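Collecting Handheld Gripper Demonstrations for a Fridge Loading Task
Project report, Altthorpe Robotics Studio
Siiri Nurmi

3. Data collection

3.1 Task definition

The task is moving a drink container between a mini fridge and a table. An episode starts with both grippers clear of the objects and finishes when the container has been released and both grippers have been withdrawn. The task was split into two parts, unloading and loading, which were recorded and labelled separately. An early plan to record both as one long episode was dropped because the pause between them varied too much from one operator to the next.

3.2 Equipment

Operators used a pair of handheld grippers, each fitted with a marker cube, and a head-mounted camera. Gripper position was estimated from the cubes in the head camera video. Opening width was read from an encoder in each handle and sent over cable. All streams were written by Lavia, the studio's recording program, and checked afterwards with a script called Flundus, which flags dropped samples and any stretch where a cube is lost.

The clocks were aligned by closing both grippers twice at the start of each session. The closing shows clearly in the video and in the encoder trace, and the offset was taken from the second closing.

3.3 Procedure

Six operators took part in October. Each was given 35 minutes of practice, which was recorded but left out of the training set. Operators were asked to keep both cubes facing the camera where possible, to move at a normal pace, and to look at the object before reaching for it. Failed grasps were kept if the operator recovered without putting a gripper down.

Object positions were changed between episodes. For loading, the container was placed anywhere on the table within reach of both arms. For unloading, the fridge contents were rearranged by a second person while the operator looked away.

3.4 Problems found during collection

The most common fault was loss of the left cube inside the fridge. With the fridge on its side, the upright door hid the cube at low approach angles. Gaps shorter than 8 frames were filled by interpolation and longer ones caused the episode to be rejected. Raising the starting height of the left hand reduced the number of rejected episodes, but it also made the approaches more alike, and this should be kept in mind when reading Section 5.
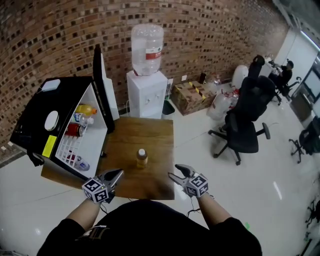
Clear bottles were harder to label than cans. The contact point was often hidden by the gripper fingers, so the moment of grasp was taken from the encoder trace alone. The labels were compared with those made by Lahlou for the earlier cup task and the same threshold was found to be usable.

Reflections from the floor affected exposure when the operator looked up. Exposure was locked after the first session. The 2 sets of recordings, before and after the change, are stored in separate folders and were not mixed for the results in Section 5.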